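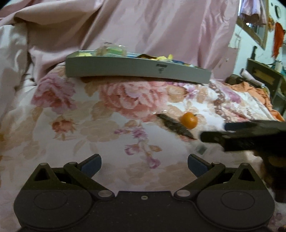 The tray on the floral cover, with a small orange fruit in front

Forum > Home & Sleep > Bedding > Washing a quilted cover without wrecking it

nuanchan_k
OK so I need help before I ruin this thing. I have a floral quilted bedspread from my aunt and it has never been in a machine in its life. The tag is gone. The filling feels like cotton but I'm guessing (I am very much not a sewing person!). It smells like cedar closet and I can't sleep under it. Do I dare put it in the washer on cold or am I going to end up with a bag of lumps?

pouran_h
Old cotton batting can bunch up if the quilting lines are far apart. Put your hand flat on it and see how wide the gaps are. If they're wider than your palm I would do the bathtub. Cool water, a tiny bit of plain soap, push it down and let it sit. Don't wring it!!

kwame629
I've machine washed every quilt I own for years, including my grandmother's, and they're all fine. Front loader, delicate, low spin. The bathtub thing sounds gentle but then you have to lift a soaking wet quilt out of a tub, and all that weight pulls on the old thread. That's how I popped a whole seam once.

pouran_h
You lift it in a sheet, Kwame. Lay a flat sheet in the tub first and then two people pick it up by the corners. No strain on the seams at all.

kwame629
Two people, sure. I live alone lol

widad.d
Before anybody washes anything, test the dye. Wet a white cloth, press it on the darkest flower for a minute and look at the cloth. I skipped that with a red one and now I own a pink one. Also for the cedar smell you may not need to wash at all. Hang it over two chairs by an open window for a few days and turn it over when you think of it.

nuanchan_k
Just did the dye test, the cloth came up clean except for a bit of dust. The gaps are narrower than my palm, so that's good news I think? Widad I love the chair idea but it's been raining here since Thursday and the whole apartment feels damp already.

behrouz_a
Then wait. Seriously, the washing is the easy half, the drying is where people mess up. Mine took 2 days in April with a fan on it and the middle was still cool to the touch. If it stays damp inside you'll trade cedar for mildew and you will miss the cedar.

kwame629
Dryer on low with a couple of clean tennis balls. Done by dinner.

widad.d
On something that old? Nope. I'd never.

kwame629
We're going to have to disagree on this one, I've got 7 quilts that went through it and I'd do it again tomorrow.

nuanchan_k
OK I'm going to wait for dry weather, air it first, and only go for the tub if it still stinks. My neighbor says she'll take the other two corners of the sheet. Will report back!

pouran_h
Good plan. Rinse twice, and then once more after that.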